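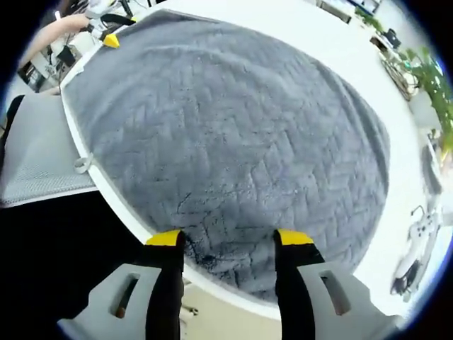 Project report: How should we fold the big towels?
Written by Vimala Joseph, housekeeping and textile care course

1. Why I chose this topic

In my practice weeks at the Flimia guest house I folded many towels, and I saw that every worker folds in her own way. On the shelf the piles looked different from each other and the tall ones fell over. For my project I wanted to find one way of folding that is easy to teach and that fits the shelf.

The thick towels are the difficult ones. A thin towel stays where you put it, but a plush towel is heavy and springs back a little at each fold. So I decided to write only about plush towels, in gray, with a zigzag rib in the pile.

2. Laying out and first fold

A white table is good for this work, as a gray edge is easy to see against it. The towel must lie with the pile up. I smooth it with the flat hand from the middle to the sides, and I remove lint at this stage.

The first fold begins at one edge. It is better to take the edge near the corner and not the corner itself, which becomes a point and pulls the cloth crooked. When a narrow part is turned back, the pale hem shows clearly along the fold and can be used as a line to follow. Wrinkles in the middle should be smoothed before going on. 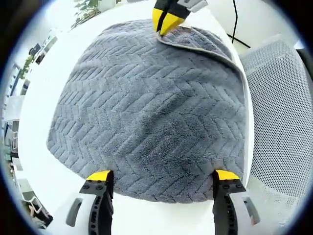
Page 6

It is possible to do the first fold alone, but with a big towel two people are faster. Each person holds one end and they must move together. My classmates and I needed some practice for this - at first one side was always ahead.

3. The finished shape

After the long folds the towel is folded across until it is a rough rectangle. With plush cloth the top stays a little raised, and often one corner flap sticks out to the side. I tuck this corner under before the towel goes on the pile.
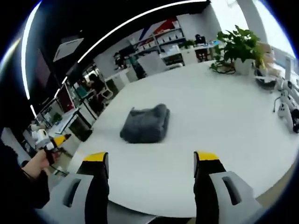 4. What I learned

The folding itself is simple, and most of the mistakes come from the laying out. In May I will show the method to the new group at Flimia.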